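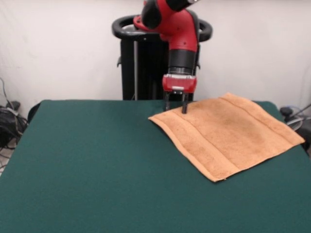

Progress report for September: review of the Ferach towel handling kit
To: Kgomotso Mokoena, Werkelbridge
From: Takeshi Furukawa

In this period we continued the review of the Ferach kit for small hotel laundries. The kit has the arm software, the fingers and the training tool. We have now recorded 801 trials, all with terry towels on the felt table. The remaining trials will be with thinner cloth, as written in the plan.

The main work was on picking a towel by one corner and lifting it. This is the step our laundry partners asked about most. When the towel lies flat, the setup of a new size takes 70 minutes for one trained person. The Ferach manual says it can be done by a beginner, but in my opinion the manual is not clear enough in the chapter on grip force.

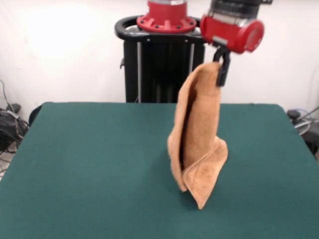 Folding after the lift is less advanced. We have 291 trials for this part and I do not want to give a success rate yet, as we changed the settings in the middle of the series. The rate will be in the next report.

Support from the seller, Apaza, is friendly but slow. Two of our requests are still open, both about the software license for a second station.

For the next period I ask your approval to extend the rental of the kit, so that we can compare it with the Prasik product on the same towels.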